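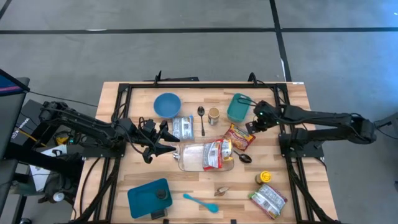
Bowl, basket, baking dish and the packets in between: the small things are the ones that fill a table.

When Lionel Rolland moved to Tralside in September, he gave himself one evening for the kitchen. He had 5 boxes and a flat with two cupboards, and he thought it would be enough time. At eleven at night he was still standing, with a jar in one hand and a spoon in the other, and he could not decide where either of them should live.

"I had packed by size," he told me. "Everything small went in together. This was a mistake."

I visited him because I have the same problem in my own kitchen, only slower. My big pots always find their place. It is the snack bag, the packet of noodles, the single spoon and the half-used jar which travel from one surface to another, and in the end they stay where somebody last put them down.

Rolland worked for many years in the stockroom of Riviere, a shop for cooking equipment, and later he began to help people arrange their kitchens. His method starts with taking things out. All of one cupboard must come onto the table, food and dishes together, and he does not allow any sorting until the cupboard is bare. A wooden top is good for this work, he says, but any table will do if you can walk to both sides of it.

Then he looks for the containers that are already there. In most homes people buy new boxes first, and he finds this a pity. A rectangular glass baking dish is used perhaps once in two weeks, and the rest of the time it holds only air. He puts packets inside it, lying flat, and the dish goes back to the shelf with its contents. Because the glass is clear, you still see what you have. On the day you want to bake, you lift the packets into a bowl, and afterwards they return.

A plastic basket with a handle is for him the most useful object in a kitchen. It can be pulled out like a drawer, also from a high shelf where the hand does not reach the back. Noodles and snacks can share one basket, but he keeps jars apart from them. A jar of 300 grams is heavy enough to crush a soft packet when the basket tips.

For round bowls he has less love. They take much space and leave corners around them, and he advises to keep only the ones which fit inside each other. I asked about my own blue one, which fits inside nothing. He thought for a moment and suggested onions.

The last rule concerns the things without a place. Rolland leaves them on the table for 48 hours — no more — and whoever eats there must eat next to them. What has been used in this time receives a good position near the cooker. The rest goes to the upper shelf, or to a neighbour.

In his own kitchen the upper shelf is nearly full. The spoons stand in a Mimon mug beside the kettle, and on the evening of my visit a packet of soup from the 5 boxes was still waiting on the windowsill.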